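Search this site Enter keywords Go

Bread takes up more freezer space than it used to

9/9/24

The Firthorpe community pantry gave out 3,000 loaves in the past year, and sliced white is still what most households ask for first. Supply is uneven. The Dudavent bakery drops off its surplus late in the afternoon, so on some days there are two full racks and on others a single tray. Starting this month, we are freezing part of every large delivery and handing it out on the short days.

Frozen bread is fine to eat, and most people who have tried it say they can't tell once it has been toasted. A few members have asked how to store it at home, so the basics are set out further down.

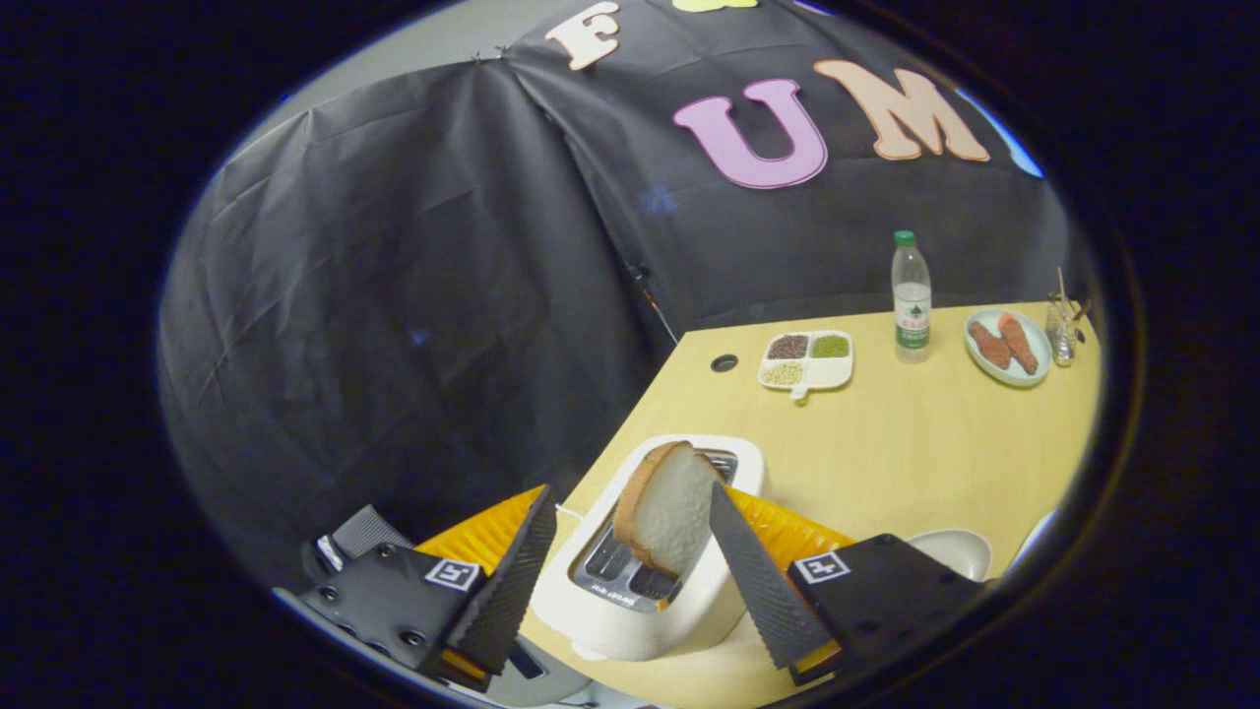

Lies Verstraete
Pantry Coordinator

Freeze bread the day you get it. Squeeze the air out of the bag, twist the top and put it inside a second bag if you have one. Sliced bread keeps well for up to three months. After that it is safe but starts to taste of the freezer.

You don't need to thaw slices before toasting. Put them in straight from the bag and give them a little longer, or use the frozen setting if your toaster has one. For sandwiches, take out what you need the night before and leave it wrapped on the counter. Crusts and ends can go in their own bag for breadcrumbs or bread pudding.

Please don't keep bread in the fridge. It goes stale faster there than it does in a cupboard.

The second chest freezer cost $198, paid for out of the spring plant sale. It holds 200 loaves if they are stacked flat - fewer if people put the rolls in on top. Joris Vandenberghe has put a shelf next to it for the date labels and a marker. If you are packing, write the date on the label before it goes on the bag, as the marker won't take on cold plastic.

Pickup hours stay the same through December. Bring your own bags if you can. Rye and seeded loaves are on the lower rack by the side door and are not being frozen for now.

14 shares 3 comments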